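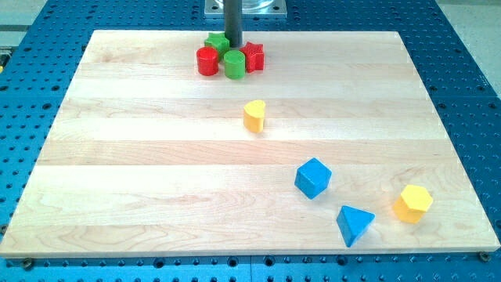 *Maple board made of long glued strips. *

# Vinska: a small glossary of woodworking words

Vinska is a list of 1,188 English words and short phrases used in woodworking, each one with a definition in plain language. I started it for myself when I came to work in an English-speaking shop. I knew the work, but I did not know the words, and a normal dictionary gave me "rabbit" when I needed "rabbet".

The list is now used by some other people, mostly learners and two translators, so I try to keep it in good order.

Last full check of the file: 25 September 2024.

## What is in the repository

- `vinska.csv` is the main file, UTF-8, comma separated, one term per row
- `topics.csv` has the 28 topic codes and their full names
- `variants.csv` lists spellings and regional names that point to a main term
- `CHANGES.md` has what was added, corrected or removed

The folder `old/` keeps the list as it was before the topic codes. Please do not use it for new work. I keep it only for one script of Atallah that still reads it.

## Columns in `vinska.csv`

| Column | Meaning | Can be empty |
|---|---|---|
| `id` | Number of the term. It never changes, also if the term is renamed. | no |
| `term` | The word or phrase, lower case | no |
| `pos` | `n`, `v`, `adj` or `phr` | no |
| `topic` | Code from `topics.csv` | no |
| `definition` | One or two sentences | no |
| `example` | One sentence where the term is used | yes |
| `see` | Ids of related terms, separated by a semicolon | yes |
| `level` | 1 for everyday words, 2 for shop words, 3 for rare words | no |
| `note` | Warnings, false friends, pronunciation | yes |

A few rows, shortened:

```
id,term,pos,topic,definition,level
0041,rabbet,n,JNT,"A step cut along the edge of a board.",2
0042,dado,n,JNT,"A flat-bottomed groove cut across the grain.",2
0117,cup,v,MOV,"Of a board: to bend across its width.",2
0263,glue line,n,GLU,"The thin seam where two glued pieces meet.",1
0390,snipe,n,MCH,"A deeper cut that a planer leaves near the end of a board.",3
```

## How the definitions were written

All definitions are my own sentences. I read how the word is used, I put the book away, and then I write. When I am not sure, I ask a native speaker from the trade. Clarko checked the topics about joints and hand tools. For finishing and veneer I had less help, and I think it can be noticed.

A definition should use only words of level 1, or words that are themselves in the list. This rule is broken in some places, mostly in the topic `FIN`. "Shellac" is difficult to explain without "resin".

The length limit is up to 500 characters, but most definitions are much shorter.

## Spelling and regional words

The main form is always American. British forms are in `variants.csv`, so `rebate` points to `rabbet`, and `housing` points to `dado`. The word `cramp` points to `clamp`, with a note that it is also a pain in the leg.

## Known problems

- The names of wood species are not complete, and "cedar" covers several trees that are not relatives.
- `grain` has only one row, but it should have at least two. It is used for the direction of the fibers and also for the look of the surface.
- Terms for carving are almost missing.
- In `see`, some links go only one way.
- Spreadsheet programs like to remove the zeros from `id`. Import this column as text.

## Not for safety instructions

Definitions of machines tell what the machine is. They do not tell how to use it. Please do not put them in a manual or on a wall next to a saw.

## Corrections

Open an issue and write the `id`, the current text and your proposal. If you know the word from a book, give the title. If you know it from work, tell me in which region. I answer slowly in January, when the shop is busy.

Gostel is the same list prepared as flash cards. It has its own repository, and problems with the cards should be reported there.

## License and credit

CC BY 4.0. Please credit as: Issa Twal, *Vinska: a small glossary of woodworking words*.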